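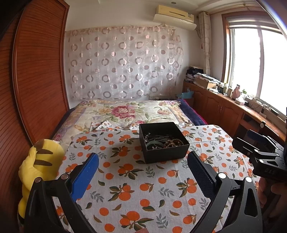

Bedroom site, Task 7: open jewelry box on the bed, both grippers in hand.

Grulau Capture Software: Site Readiness Checklist
Site type: home, bedroom
Software under check: Groron tracking and sync, Vusadico planner export
Status codes: OK / OK with comment / FIX / N/A

Fill in one sheet per room. A FIX in sections 1 to 3 stops recording until it is cleared. A FIX in section 4 or 5 can be cleared at the desk before upload.

1. STARTUP AND SYNC

1.1 Groron build on both grippers matches build on the recorder
OK

1.2 Clocks aligned, left and right
OK with comment
First attempt failed with a timeout. Restarted the sync service on the right gripper only and it came up within limits. The log shows the service started before the network did. Same fault as the De Smet kitchen. Ticket is still open, so keep restarting by hand for now.

1.3 Left/right assignment confirmed in the viewer
OK
Close each gripper in turn and watch which trace moves. Do not go by the color of the cable or by which unit powered up first.

1.4 Free space on recorder
OK

1.5 Frame drops over a two-minute idle run
OK
None on the left, one on the right during startup. The limit applies after startup.

2. TRACKING

2.1 Map built from a slow pass around the room
OK with comment
Two passes needed. On the first, the map folded along the wall behind the headboard. The curtain there is sheer and covered in circles and rings, and the matcher kept pairing one ring with another farther along. For the second pass we started at the wardrobe, went around by the desk, and came to the curtain last. That map closed cleanly. The site notes should say which way to go around.

2.2 Drift check, return to start point
OK
Error at return was under the 20 mm limit for both units.

2.3 Enough fixed features in working view
OK with comment
The fruit print on the sheet and the peonies on the quilt give plenty of corners. The trouble is that bedding moves. If the sheet is pulled during a run, the features on it go with it and the pose estimate follows. Turn on the moving-surface filter for all bed tasks. It is off in the default profile, and we think the default should change.

2.4 Strong light
OK with comment
Bright window on the right side, blind only partly down. Exposure is locked on the sheet, which is white and takes up much of the view. With exposure on auto, the jewelry went dark whenever a gripper swung toward the window. Locked value saved in the room profile.

2.5 Second gripper masked in the first gripper's view
FIX, cleared
The self mask covered the near fingers but left the other unit in, so its body was being used as background. Loaded the two-unit mask and reran 2.2. Make sure the mask takes in the hand holding the other gripper as well. The older mask file stops at the body.

3. GRIPPER STATE

3.1 Finger opening reads zero when closed
OK
Both units zeroed in software after warmup.

3.2 Finger tips found by the detector
OK with comment
The detector picks up the blue pads. It is fine on the sheet. Over the navy blanket at the side of the bed, the confidence drops and the opening estimate jumps. Keep the start pose over the sheet, or raise the smoothing if the task has to go near the blanket.

3.3 Bright spots on the finger arms ignored
OK
The round silver screw heads on top of the arms catch light from the window. An earlier build tracked them as points in the room. Excluded in the current mask. Check again if the mask is changed.

3.4 Operator's fingertip in view
OK with comment
A little of a fingertip shows between the fingers at the bottom edge. It is outside the grasp region, so it does not reach the contact label. The annotator should not tag it as an object.

4. PERCEPTION

4.1 Task objects found and labeled
FIX
Jade bangle: found, label steady.
Brown bead bracelets: found, but joined into one object. Splitting them by color does not help. Label as a group for this task.
Silver chains: not reliable. They are tangled, and the segmenter returns a different outline on nearly every frame. Set to manual labeling.
Box: found as a container. The model wants to close the outline over the top, which hides the contents. Use the open-container class.

4.2 Depth inside the box
OK with comment
The black interior gives holes in the depth map. The planner fills them as solid by default, so grasps come out too high. Set hole fill to off for the box region. Remember that this setting resets when a profile is reloaded.

4.3 False objects outside the task area
OK with comment
The yellow plush toy at the left of the bed is detected as a graspable object in most frames. The tissue sticking up out of the box on the desk comes and goes. Neither is a task object. Drawn region limited to the sheet. With the region applied, 498 sampled frames gave no detections outside it.

4.4 Printed patterns not detected as objects
OK
Checked since orange fruits on a flat sheet are an easy thing to get wrong. The new weights hold up. The old ones did not, and anyone still on them should update before doing this room.

5. PLANNER EXPORT

5.1 Vusadico accepts a short test recording
OK
Test clip of 54 seconds imported without warnings.

5.2 Bed height set as a soft surface
FIX, cleared
It was carried over from the last room as a rigid table. The planner then refuses any path that presses down at all. Changed to soft, with the allowed press depth left at the profile value.

5.3 Both arms present in export
OK

5.4 Collision volume between left and right
OK with comment
Paths are legal but tight when both units are over the box. We left the margin alone. If replay is rejected later, look here first.

5.5 Time stamps in export match the recorder log
OK

OPEN ITEMS

From 1.2: sync service starts too early on the right unit. Software team.
From 2.3: moving-surface filter on by default for bedding. Software team, needs a decision in December.
From 4.1: chains to be labeled by hand. Annotation desk, before upload.
From 4.2: hole fill setting should survive a profile reload. Vusadico side.

Result: cleared for recording. Section 4 has one FIX open, to be closed before upload. Room profile saved on the recorder and copied to the shared folder under the site name.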